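The rehearsal room that changed our workshop

Last updated: 10 Aug 2018
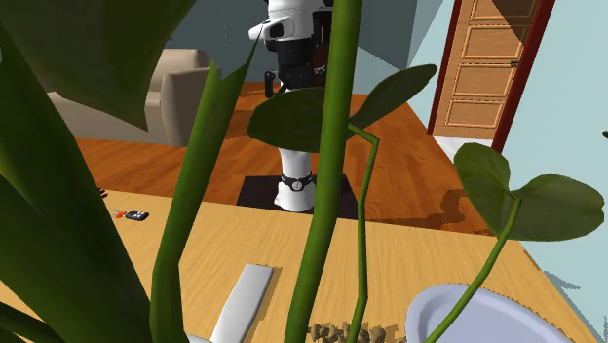

Opinion

I have worked at Griltov for 14 years, most of them on the returns benches, and I want to make a case for something that sounds dull when you put it in a staff newsletter: letting people practise with a robot in simulation before it turns up next to them. We did it this year and I am still excited about it!

Griltov takes back household goods, sorts them, cleans what can be cleaned and sends them out again. Bowls, remotes, keys left in coat pockets, the contents of other people's kitchen drawers. It is fiddly work and no two trays are alike. When the firm announced in January that one line would get an arm, 84 of us had opinions, and I would say most of them were gloomy. Mine was. I had seen what happened at Trudau, where a machine arrived, the benches were moved to suit it, and the people on the shift were told to fit in round the edges.

Our lot did it differently, and I give Laiba Gilani the credit. She runs the floor and she insisted that the sorters get a say while the whole thing was still on a screen. So we had the simulated room. An arm on its dark mat, a wooden table with odds and ends on it, a sofa and a door behind, and a great leafy plant right across the view. You peer at the arm through the stems like somebody hiding in a hedge.

I loved that plant. On my first go I thought it was silly, and by the end of the afternoon I was arguing for more of them. Real benches are never clear. There is always a coat, a lamp, a stack of lids, a colleague's elbow. A robot that has only ever had a clean view of a clean table is going to be a misery to work beside, and every sorter in the building could have told the engineers so. This time they were asked.

That is the change I would most like other workplaces to copy. Tibor Szekeres has been on the benches longer than I have and had never once been invited into a planning meeting. Within 2 weeks he was telling the software people which things hide behind which other things, how a pale bowl near the edge of a table gets knocked, why a key fob is easy to lose on a busy surface. He knew all of it already. It had simply never been anyone's job to ask him, and now for part of the week it is his job, at a better rate.

There are losses and I don't want to skip over them. Hanne Rantala, our union rep, makes the point that a sorter's knowledge used to stay with the sorter, and once it has been poured into a training room on a computer the firm has it for good. She is right. She wants it written into contracts that people who teach the machine are paid for teaching it, and that the extra hours don't quietly vanish when the teaching is done. So far we have that for 3 posts, which is a start and a small one. I would also be lying if I said everybody enjoys sitting at a screen. Barnabás Győri tried it, hated it, and went back to the wash line, and he was allowed to, with no fuss and no mark against him. More firms should manage that.

And I will admit the chat has changed. Bench work is sociable – you talk all day with your hands full. With headphones on and a pretend living room in front of you, you talk less. We have moved the screens so they face each other and it helps a bit.

But the work itself has become more interesting, and I did not expect to be writing that at my age. I go home thinking about shadows. I noticed the other day how the narrow brown one beside a flat white thing on that table could be taken for part of the thing itself, and I spent my tea break explaining this to a man from accounts, who was very patient. I used to go home thinking about my feet.

The real arm comes to line two after the summer. We have asked for the first month to run at our pace, with a sorter in charge of the stop button, and Laiba has said yes in writing. I have put my name down for the first shift, and I am bringing a pot plant.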